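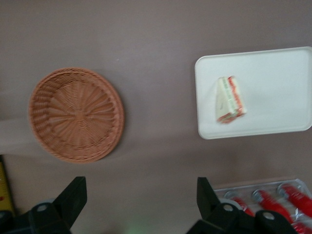

Lutz Frerichs wrote in to say his arm stops with fault 44 on the way from tray to basket, and that rebooting only hides it. He is right. Fault 44 on the Edari wrist is a finger position mismatch.

To clear it properly:

1. Press the stop and lock out power.
2. Open the fingers by hand. Do not pry on the tips.
3. Check the bracket screws and tighten any loose ones to 4 Nm.
4. Restore power and re-home the gripper - open first, then closed.
5. Run 6 empty cycles at low speed.

If 44 returns, replace the finger encoder cable.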